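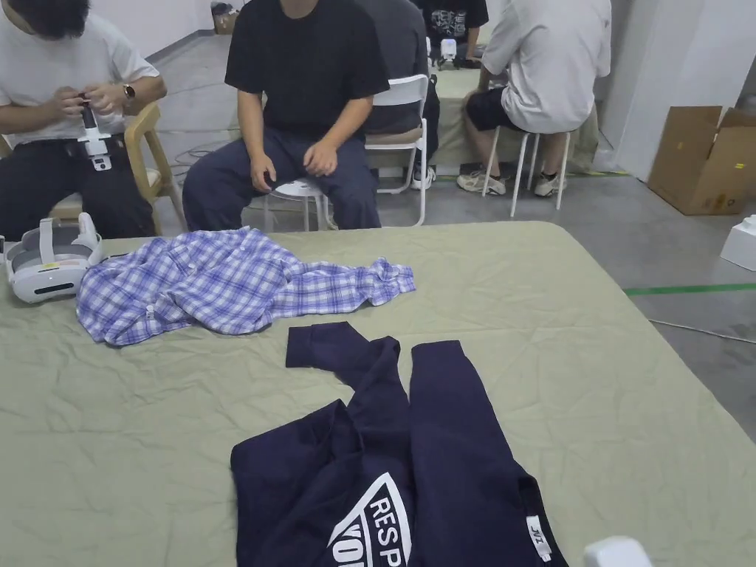
Mingxuan Tang wrote in last week to say I should quit buying so much and wear what I've got until it falls apart, and did I even know how many things were in my closet. No. I did not. So I counted. Took most of an evening.

132. Not counting socks. Not counting the coats in the hall either, I got tired.

I'm not proud of it. I was going to write a whole post on spring soups but this has been bugging me for days so you get this instead. Soup later.

Okay so the numbers. Back in February I started keeping every receipt in an envelope, because I'd told my sister I spend "basically nothing" on clothes and she laughed at me across a restaurant. Added the envelope up after the closet count. $168. In one sense fine! In another sense I remember maybe three of those purchases. There was a belt from Dadard. I have never worn a belt in my life. It's still got the cardboard thing on it.

What I think happens - I buy when I'm waiting. Waiting for the bus by the Stostum store, waiting on a haircut, waiting for the pharmacy to text. It's not even shopping, it's standing near things with money.

Rules I'm trying. Not a plan, plans go badly for me.

Nothing new till fall. Underwear is allowed. Shoes only if a sole goes.

Everything I wear gets hung back up with the hanger facing the wrong way. My aunt did this for years, then anything still facing the right way at Christmas went out the door. She was ruthless. Gave away a wool suit once that my uncle was apparently still fond of, and he brought it up at every family dinner til he moved to Arizona.

Mending. I can do buttons. I can do a hem if no one looks closely. I can't do zippers and I've stopped pretending, so there's a bag for the tailor, Mazandarani on the corner, who does zippers fast and doesn't lecture. I dropped off two pairs of pants there and felt like a very organized person for the rest of the day.

Washing less. This one got me some looks at work when I said it out loud. I mean jeans! Sweaters! Not tshirts, calm down. Cold water, hang the heavy stuff over the shower rod. My dryer eats elastic anyway and it takes 70 minutes to do a load that used to take half that. Lint hose maybe. Have to look at that. Have been saying so since winter.

Selling - tried it, hated it. Listed four things on Umness, got nine messages asking for the measurements that were already in the listing, sold one jacket, stood in line at the post office for most of my lunch. The rest is going to the church rack where they'll just take the bag and say thanks.

Mingxuan also asked about kids clothes, hand me downs and all that, and I don't have kids so I'm the wrong person. My neighbor swears by swapping with other parents at pickup. If someone has a better way put it in the comments and I'll pass it on.

Anyway the hangers are turned around. Did it standing up with a podcast on, dropped half of them. Two hangers broke and I nearly went out to buy more, had my keys in my hand and everythign.

Soup post by the weekend, the lentil one, if I can find where I wrote down how much cumin.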